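チケット #2623 手持ちグリッパーの教示で、閉じたはずの指が「閉じていない」と記録される

製品:Totitmont 手持ち教示グリッパー/収録ソフト Korkero
報告元:Arriaga 作業室
受付:2019年4月
優先度:中(報告者の希望は「高」、報告者の上司の希望は「そもそも起票するな」)
状態:対応中

【現象】
手持ちグリッパーで物をつかみ、ワイヤーバスケットに入れる、またはバスケットから出す作業を教示しています。人間が握っている間は何の問題もありません。収録データを再生すると、指の開き幅がときどき全閉まで下がりきらず、途中の値で平らになります。そのデータで学習させたアームは、たいへん忠実な生徒なので、物の手前で半開きのまま止まり、そのまま持ち上げる動作をして、何も持たずにバスケットの上まで運び、丁寧に手を開きます。所作だけは満点です。

【再現手順】
1. Korkero を起動し、開き幅の校正を行う(全開、全閉、全開)。
2. 卓上で教示を連続して収録する。
3. 収録番号 69 のあたりまで進めてから、何もつかまずに指を閉じる。
4. 開き幅の表示がゼロに戻らない。再校正するとその場では戻る。

【期待する動作】
閉じたら閉じたと記録される。

【試したこと】
・本体の再起動。変化なし。
・PCの再起動。変化なし。ついでに更新が始まり、午前中が終わりました。
・USBケーブルの交換。変化なし。ただし古いケーブルのほうが長くて使いやすいことがわかったので元に戻しました。
・照明の変更。手元カメラの映像から開き幅を推定していると聞いたので、天井灯だけ、卓上灯だけ、両方で比べました。卓上灯だけだと値のばらつきが増えますが、ゼロに戻らない件とは別のようです。
・別の人に握ってもらう。同じ症状。握力のせいだと言われ続けていたので、個人的にはこれが最大の収穫です。

――サポート返信 1(Grendthorpe 窓口)
ご報告ありがとうございます。お手数ですが、本体の再起動とケーブルの交換をお試しください。

――報告者
上に書いてあります。が、念のため、もう一度やりました。変化なしです。もう一度やったことも記録に残しておいてください。

――サポート返信 2
失礼いたしました。技術担当に引き継ぎました。以下をお知らせください。
(1)Korkero の収録ログ、症状が出た回と出ない回を一つずつ
(2)指の先の状態(パッドの交換時期を含む)
(3)校正を最後に行った時点

――報告者
(1)添付しました。2957 が症状の出た回、2000 が出ない回です。番号がきれいなのは偶然です。
(2)パッドは純正の黒いフォームです。交換時期については、前回いつ換えたかを書くはずの欄が空欄でした。書くはずだったのは私です。
(3)収録を始める前に毎回やっています。途中ではやっていません。途中でやると教示のリズムが崩れるので。リズムというのは、要するに私の機嫌のことです。

――サポート返信 3(技術担当)
ログを確認しました。2000 では、閉じる動作のたびに開き幅が同じ値まで下がっています。2957 では、つかんだ物がない区間でも下限が浮いています。推定の計算自体は両方とも同じで、時刻ずれや欠損もありません。ソフト側の不具合よりも、指の合わせ面に何かが挟まっているか、フォームが変形して先に当たっている可能性を疑っています。

教示中、手の感触としてはいかがでしょうか。閉じきる前に引っかかる感じはありますか。

――報告者
言われてみれば、あります。ただ、引き金の手応えが柔らかいのはフォームの仕様だと思っていました。説明書に「やさしく確実な把持」と書いてあったので、やさしいほうを実感しているつもりでした。

ひとつ質問です。学習済みのアーム側の指は新しいパッドに換えてあります。教示に使う手元側だけ古い場合、開き幅はどう扱われますか。

――サポート返信 4(技術担当)
Korkero は校正時の全閉をゼロとみなし、その後の値をそのままアームへの目標にします。手元側の当たり方が途中で変わると、人間は無意識に強く握って補いますが、記録に残るのは幅だけで、力は残りません。アームは「この幅で持てるらしい」と学びます。新しいパッドのアームにとっては、その幅では足りないことがあります。

当面の回避策です。
・収録の区切りごとに全閉の値を確認し、ゼロから浮いていたら再校正する。
・浮いたまま収録した回は、学習用の組から外す。値を後から引き算して直すことは勧めません。どの瞬間から浮いたのかがログだけでは決められません。
・両方の指のパッドを同時に交換する。片方だけの交換は、左右で当たりの位置がずれます。

――報告者
引き算で直す気でいました。先回りで止められたので、その分のスクリプトは静かに消しました。

全閉の確認を入れて収録をやり直しています。今のところ、浮いたら校正、浮いたら校正、の繰り返しです。校正の腕前はかなり上がりましたが、教えたいのはアームにであって私にではありません。なお、アームのほうは新しい組のデータがまだ少ないため、評価は保留です。交換用パッドは Grendthorpe に注文済みで、届くまではこの状態で進めます。

――サポート返信 5(技術担当)
承知しました。パッド交換の前に、現在の指先が手元カメラに写った一枚をお送りください。交換後の比較に使います。あわせて、指を開いた状態で目視し、合わせ面や縁に突き出たものがないかご確認ください。

――報告者
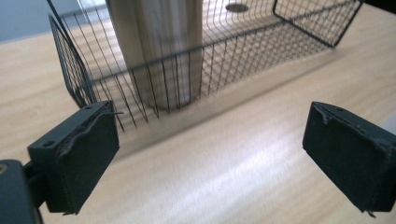
全閉の値が浮く件、指先まわりの所見を書きます。パッドの縁は左右とも破れてささくれています。これを毎日見ていて交換時期の欄を空欄にしておけた自分の神経には、少し感心しました。合わせ面の下の角にもほつれた切れ端が垂れているので、挟まるとすればまずここを疑います。もう一つ、左の指の上の角から細い黒っぽい線が横に飛び出して、奥のバスケットのほうを向いています。バスケットも黒いワイヤーなので、画面で見ていると網の一部に溶け込みます。線の正体と、値が浮く件に関係があるかどうかは未確認です。引っ張って抜く前にお返事を待ちますので、触ってよいものかどうかだけ先に教えてください。ベージュの筒を使う教示は、それまで止めておきます。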